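성지 순례길 게시판 > 자유토론

제목: 아른몬트 바위산, 의식 기간에 등반 막아야 할까요?

돌길따라
지난 7월에 아른몬트(Arnmont) 다녀왔습니다! 산 아래 우스텐 마을에서 하룻밤 자고 새벽 4시에 출발했는데, 능선 너머로 해가 올라올 때는 진짜 말이 안 나오더라고요. 마을 어르신들이 바위 밑동을 따라 천천히 돌면서 노래를 부르시는데 (일렐이라고 부르는 의식이에요) 가사는 하나도 모르면서 소름이 쫙 돋았습니다. 그런데 바로 그 위 암벽에 등반팀이 세 팀이나 붙어서 서로 소리를 지르고 있었어요. 의식 기간만이라도 등반을 쉬면 안 되나 싶은데 다들 어떻게 생각하세요?

크랙매니아
등반하는 사람입니다. 소리 지른 건 잘못했네요. 그래도 전면 금지는 반대예요. 아른몬트는 루트가 232개나 되고 의식은 남쪽 면에서만 하잖아요. 남쪽만 닫으면 됩니다. 저한테도 그 바위는 그냥 운동기구가 아니에요. 첫 선등을 거기서 했고 지금도 갈 때마다 설렙니다!

달무리
남쪽만 닫자는 말씀은 좀 아쉬워요. 일렐은 바위를 한 바퀴 도는 의식입니다. 노래를 남쪽에서 부를 뿐이지 걷는 건 북쪽까지 다 걸어요. 저는 끝까지 따라 걸어 봤는데 북쪽 그늘에서 다 같이 말없이 서 있는 시간이 제일 좋았습니다.

크랙매니아
아 그건 몰랐습니다. 한 바퀴 도는 데 얼마나 걸려요?

달무리
51분 걸렸어요. 어르신들 걸음에 맞춘 거라 혼자 걸으면 더 빠를 거예요.

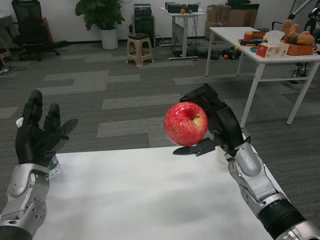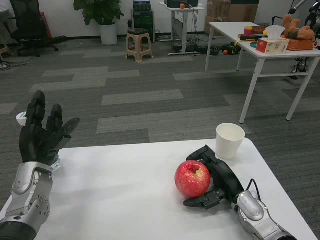

돌길따라
51분이면 그 시간만 피해도 서로 얼굴 붉힐 일이 확 줄겠는데요? 다만 시작 시각이 해마다 조금씩 다르다고 들었어요. 마을 게시판에 전날 저녁에야 붙더라고요.

살레히강가
살레히 강 쪽에 사는 사람입니다. 우리 동네 샘터도 비슷한 일을 겪었어요. 처음에는 "의식 시간만 조용히 해 주세요"였는데 잘 안 지켜졌고, 결국 의식이 있는 사흘은 출입을 통째로 막았습니다. 저는 그게 맞았다고 봅니다. 기도하는 분들께는 준비하는 날도, 끝나고 쉬는 날도 다 의식이거든요.

크랙매니아
사흘이면 저는 찬성할 수 있어요. 한 달 내내 닫자는 얘기인 줄 알고 발끈했네요. 근데 멀리서 휴가 내고 오는 팀은 날짜를 미리 알아야 해요. 전날 공지는 너무합니다.

느린순례
저는 생각이 좀 다릅니다. 날짜를 크게 알리면 구경꾼이 몰려요. 작년에 여행 블로그 한 군데에 실리고 나서 의식 날 외지인만 100명이 왔다고 민박집 주인분이 그러셨어요. 등반팀보다 삼각대 든 사람들이 더 문제 아닐까요.

돌길따라
앗, 저도 그 블로그 보고 간 사람이라 찔립니다… 사진은 안 찍었어요! 노래 부르실 때는 모자도 벗고 뒤쪽에 서 있었고요.

달무리
그렇게 서 계시는 분들은 어르신들도 반가워하세요. 끝나고 보리차도 나눠 주시고요. 민박집에 물어보면 날짜는 보통 알려 주니까 등반팀도 숙소 잡을 때 전화로 확인하시면 될 것 같아요.

크랙매니아
그럼 등반 모임 쪽에는 제가 글을 올려 볼게요. 날짜는 안 쓰고 "우스텐 숙소에 먼저 문의"라고만요. 그런데 내년에는 저도 한번 걸어 보고 싶은데, 처음 가는 사람도 끼워 주나요?

달무리
그럼요! 어르신들 뒤에서 따라 걸으시면 돼요. 앞지르지만 마시고요. 북쪽 길은 돌이 많으니 바닥 두꺼운 신발 신고 오세요.

느린순례
저는 여전히 조용히 두는 쪽이 좋다고 생각하지만, 그 문구 정도면 괜찮겠네요.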